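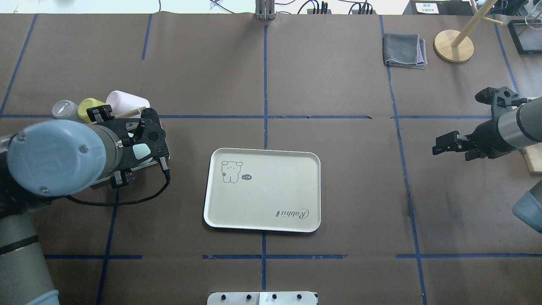

Chapter 5
Laying Out the Tray Station

A tray station is any surface where cups, plates and small items are brought together on a tray before they go to a guest. In a hotel it may be a counter behind the breakfast room. In a care home it is often a table on wheels, and in a small café it can be one end of the bar. Whatever the surface, the person working at it should be able to reach each item without searching. The simplest way to learn this is to divide the surface into cells and give each cell a use. Blue tape on dark brown paper shows up well and makes a good practice layout: the white tray sits at the center, the cups lie on their sides in a metal holder to the left, and a folded gray cloth is kept near the top of the table on the right. The lines don't have to be perfectly square. They only have to be clear enough that two people looking at the table would agree on which cell an item is in.

This chapter covers the layout of the station before service begins. Loading and carrying the tray are covered in Chapter 6, and washing and storage in Chapter 8.

What you will learn

When you have finished this chapter you should be able to
- name the zones of a tray station and explain what belongs in each
- mark out a practice table with paper and tape
- choose a tray that suits the order
- set cups in a rack or holder so they can be picked up by the outside or the handle
- place cloths where they can be reached but don't touch clean cups
- reset the station after an order without moving the zones

Words used in this chapter

Cell: one of the spaces made by the tape lines.
Home position: the place an item returns to when it is not on the tray.
Landing zone: the cell or cells where the tray rests while it is being filled.
Reach zone: the part of the table you can touch with your elbow near your side.
Rim: the raised edge of a tray.
Reset: returning every item to its home position.

5.1 Why the layout comes first

New staff usually want to begin with carrying. It is the part of the job that guests see, and it is the part that people worry about. Most of the time lost in tray service, however, is lost at the table. A spoon has been put down behind the napkins. The cloth is under the tray. Someone has borrowed the sugar and returned it to the other end.

The training kitchen at Humham used to let each trainee set up in whatever way seemed natural. Doina Delić, who taught the morning group, kept a notebook during one term and wrote down what trainees were doing whenever they stopped filling a tray. Her notes cover 870 trays. The most common entry is a single word, "looking." Dropped items and spills appear much less often. The kitchen changed to marked tables the following August, and the exercises in this chapter are based on the ones she wrote for them.

A marked table also makes it easier to hand over. If the person before you has kept to the layout, you can begin filling a tray as soon as you have washed your hands. If they haven't, you can see what is out of place and put it right.

5.2 The zones

The landing zone is in the middle of the table, directly in front of you. Keep it for the tray. It is tempting to use it for other things between orders because it is the easiest place to reach, and this is the habit that causes the most trouble later in the shift.

The cup zone is on one side. Many stations put it on the left, so that a right-handed person can steady the tray with the right hand while bringing in a cup with the left, then change hands to place the handle. Others put it on the right for speed. Either is acceptable. All the stations in one room should be the same, and a left-handed worker should be allowed to ask for a mirrored table if the room has space for one.

The side opposite the cups is for items that change with the order, such as milk, sugar, lemon, biscuits and cutlery. Keep only what the present service needs. At breakfast this zone is crowded, and in the afternoon it may hold very little.

The far edge of the table is for cloths and spare napkins. These are needed often but not for every tray, so a longer reach is no hardship. A folded cloth should lie flat. A cloth left in a heap takes up two cells and hides whatever is underneath it.

5.3 Choosing the tray

A rectangular tray suits most table work. It lines up with the tape, it stacks neatly, and its long side gives room for a cup and a plate next to each other. Rounded corners are easier to wipe than square ones. A raised rim stops a cup from sliding off, but it also makes the usable area smaller than the tray looks, so measure the flat part inside the rim when you compare sizes.

Plain trays are usual in formal service. Printed trays are common in family cafés and children's wards, and the print can be put to use. A small drawing in one corner shows at a glance which way round the tray is. Decide with your team which corner faces the guest, and place every tray in the landing zone the same way. If a tray has a picture in one corner and a word in another that reads the opposite way up, as some do, go by the picture.

Check each tray before it goes on the table. Run a finger along the rim to feel for chips. Set it down and press on each corner in turn. A tray that rocks should be taken out of use.

5.4 Cups in the holder

Cups may be stored upright, upside down or on their sides. The method depends on the holder. A holder that takes cups on their sides keeps the openings off the table and lets you see the shape of each cup, though it needs more width than a stack. Pick the cup up by the handle or the outside wall. Fingers never go inside the cup or over the lip.

Using a different color for each cup is helpful in training. The instructor can ask for the yellow cup or the gray one, and everyone in the group knows at once whether the right cup has reached the tray. In service, color can be used to separate drinks. The café at Živković serves decaffeinated coffee only in yellow cups, and Špela Kos, the floor manager there, has asked suppliers to keep that color out of every other set.

When you take a cup, leave the others where they are. Do not close up the gap. The gap is the home position of the cup that is in use.

5.5 Marking out a practice table

You will need a table, a roll of brown paper, a roll of blue tape, scissors and a damp cloth.

1. Wipe the table and let it dry.
2. Cover it with paper. Fold the ends under and tape them to the underside.
3. Place a tray in front of you and stand in your working position. Move the tray until both hands rest on it comfortably.
4. Run one line of tape down the middle of the table, lifting the tray to pass beneath it.
5. Run two lines across the table, one beyond the tray and one nearer to you.
6. Add lines to the left and right to make the side cells.
7. Put the tray back, then the cup holder, then the cloth.
8. Step away, return, and reach for each item without looking down. Move anything you miss.

Tear the tape slowly. Fast tearing stretches it, and stretched tape lifts at the ends within a day. Replace the paper when it is stained or when the surface begins to break up.

Activity 5A

Work with a partner. One person calls out an item and the other brings it to the tray, then returns it to its home position. Continue for five minutes and change places. Write down any item that ended up in a different cell from the one it started in. Discuss whether the item or the cell should be changed.

Case study: The two counters at Ralen

The guesthouse at Ralen has a breakfast counter on each floor. Jasmina Kneževič set up the lower one and Vivek Lodhi the upper one, and for two seasons they were mirror images of each other. Staff who worked on both floors complained that they reached for cups and found milk. Last season the house sent out 2,171 breakfast trays, and by then the upper counter had been changed to match the lower. Lodhi reports that the change took one afternoon and that the complaints lasted a further week, while people got used to it.

Think about these points before you read on. Who should have been asked before the counters were first set up? What would you do for a member of staff who preferred the old arrangement?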